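**Lime mortar on the apse, Flaletwood chapel: repoint or leave alone?**

**wqian**
The south wall is done and the apse is next. The joints have been filled at least twice, the last time in hard grey cement, probably when the nuns' wing was re-roofed. Behind the cement the original lime is soft but mostly present. The architect's note (Helmy, May) says to rake out to twice the joint width and refill with NHL 3.5. I think that is too strong for this stone. Has anyone used a plain putty mix on a curved wall of this age?

**dvillanueva**
Putty with a pozzolan, yes. NHL 3.5 is within what most specifications allow, but it keeps gaining strength well after it is signed off. If the stone can be scratched with a coin, go weaker. What is the exposure like?

**wqian**
North-east, sheltered by the refectory. Coin test marks it easily. 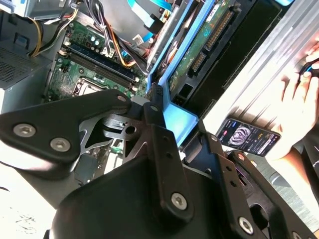 **Re: Lime mortar on the apse** | Fabric & Materials > Masonry | page 2

**a_hajji**
I disagree with Dolores. A sheltered north-east wall dries slowly, and putty needs to dry and carbonate before frost. You would be starting at the wrong end of the year. We lost 42 metres of joint on the Shawky priory gatehouse that way and did it again in NHL 2 the following spring. It is still sound.

**dvillanueva**
The gatehouse has no eaves. The apse has a stone cornice, if it is the one I am thinking of. I also said putty with a pozzolan, which sets without waiting for full carbonation.

**a_hajji**
Partly sets. Depends on the pozzolan and on who is mixing it.

**myrto_m**
Before choosing a binder, has the existing mortar been analysed? Guvus in London will do a dissolution and sieve test on a 60 g sample. You get the aggregate grading and a fair idea of the binder. Take it from deep in the joint, behind the cement, and take a second from the plinth, which may be a different campaign.

**wqian**
No analysis yet. The 1:3 in the note is copied from the south wall, as far as I can tell. I will ask for both samples. Does removing the cement wait for the result?

**myrto_m**
No, but use hand tools only. Plugging chisels, no discs. The arrises on a curved wall are easily lost.

**a_hajji**
A thin oscillating blade down the centre of the joint is fine in trained hands.

**myrto_m**
Not on stone that marks with a coin.

**wqian**
Hand tools it is. The quantity surveyor has 318 hours against the apse, which I assumed was generous. The new work will be under damp hessian whichever mix we use. I'll post the gradings when they come back.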